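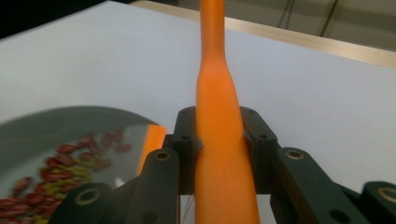 Sweeping Up Dry Beans: Ultov Hand Brush Review

Home Reviews Kitchen Cleaning Storage Contact

I sort a lot of dry beans. They come in big sacks from the Jivia store in Fendivville, and before they go into jars I spread them out on a table to pick through for stones and splits. Getting them back off the table is the slow part. For years I used the side of my hand, then a pastry scraper, then a paintbrush that lost hairs. In January I bought the Ultov hand brush, and it has been on the job ever since.

What it is

A plain hand brush with an orange handle and a block of gray bristles. The handle has a rounded tip with a hole in it for hanging. The bristles are synthetic. Ultov sells it alone or in a set of 2, and I got the set so one could stay in the garage. There were no instructions in the bag and none were needed.

On the table

Beans are a fair test for a brush because they roll and skip. Bristles that are too stiff flick them across the room. Bristles that are too soft bend over the top and leave half of them sitting there. The Ultov is on the firm side of the middle. With short, slow strokes it pushes kidney beans along in a line. If I hurry, a few get away.

I work on a smooth white surface laid over the wood table, partly to see the stones and partly to keep beans out of the joints between the boards.
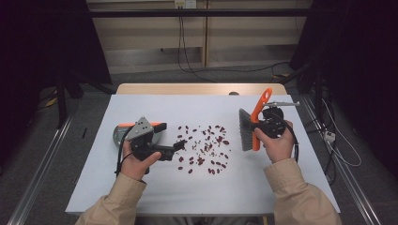
Smaller things are harder. Lentils are fine. Split peas are fine. Mustard seed gets up between the bristles and has to be knocked out over the sink, and I wouldn't use this brush for flour at all unless you plan to wash it right after.

Dark red beans leave a dusty film behind, more than you'd expect from a clean-looking sack. The brush moves most of it. A damp cloth does the rest.

The handle

It is a comfortable length for my hand, which is on the large side. The finish gets slick if my fingers are wet, so I dry them first. The orange is easy to spot in a full drawer. I hang mine on a nail next to the pantry door and the hole fits over the nail head without a fight.

Washing

Warm water and dish soap, shaken out and hung up overnight. The bristles at one corner have started to splay a little after 4 months. They don't shed. I tried the garage one on sawdust and it was good there too, so I may get another for the workbench.

Compared with the Peltonen

The Peltonen brush I borrowed is softer and has a shorter handle. It was better on mustard seed and worse on everything larger. It also costs more. For beans I would take the Ultov.

Rating

4 out of 5. I took a point off for the slick handle. If you mostly sweep crumbs, any brush will do. For a 50 pound sack of beans, I'd get this one.

Contact | Copyright, all rights reserved | Back to top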